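How to Get a Copy of a Police or Fire Report in Maltov

By Ismail El Sherbiny

If somebody has broken into your car, or you've had a fire in the kitchen, sooner or later a person on the phone is going to ask you for "the report." I've helped a good many neighbors get theirs over the years, and I'm happy to walk you through it.
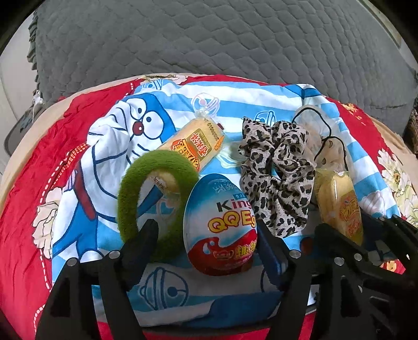

What you need before you start

Find the case number first. For a police matter the officer usually writes it on a small card before leaving. For a fire it's on the yellow sheet the crew hands to whoever is standing nearest, so if you weren't home, ask the neighbors who took it. My cousin's sat in a glove compartment for most of August.

If you can't find a number, don't worry. The records desk can search by street address and the hour it happened, and they're quite good at it, but give them a real time. "Between 9 p.m. and midnight" works much better than "late."

You'll also want a photo ID, and if you're asking on behalf of a parent or a tenant, a short signed note from that person. A handwritten one is fine.

Step 1: Work out who wrote it

Police and fire keep separate files in Maltov, and they don't share a counter. A car fire often has one report from each, and if anyone suspects it was set on purpose there will be an investigator's report too, which comes out later and sometimes not until the case is closed. Ask for all of them in the same sitting and save yourself a second trip.

Step 2: Fill in the request form

Police records are at the side entrance on Kurek Street. The form is one page, both sides, and people forget to turn it over (I did, my first time, and Amos Doucet at the window very kindly slid it back to me without a word). The box marked "relationship to incident" is asking whether you're the victim, the owner, a witness or a representative. Pick one. If you tick two, it goes to a supervisor.

Fire reports are requested at the Jaltance Road station, where the form is shorter and there's somewhere to sit.

Step 3: Pay the fee

A plain report is $13. Photographs are charged separately, and body camera video is a different request altogether, with a deposit of up to $200 depending on how long the recording runs. Most people only need the plain report, so please start there before you spend the money. Victims of a crime can have the first copy free, but you do have to ask.

Step 4: Wait, then call

Give it a couple of weeks. When you call, have your receipt in front of you and read out the number at the top right, not the case number - they look up requests by receipt. Mornings before 10 are easiest.

Step 5: Read it through when it comes

Some lines will be blacked out, mostly phone numbers and the names of minors, and that's normal. What you're checking is the address, the license plate, the spelling of your name and the list of what was lost or damaged. Darnell Pettigrew on our block had a repair bill of $3,961 held up over one wrong digit in a plate.

If something is wrong, ask for a supplement. The officer won't rewrite the original, but a supplement gets attached to it and counts as part of the file. Bring whatever shows the correct information, such as your registration or a lease.

If they turn you down

A refusal has to be in writing and has to say why. The usual reason is an open investigation, and then all you can do is ask for the basic incident sheet, which gives the date, place and type of call. That sheet is enough to open a claim with most insurers, and you can send the full report along afterward.

For any other reason, there's an appeal form at the city clerk's office, Room 400. Write down the day you handed it in and keep a copy of everything.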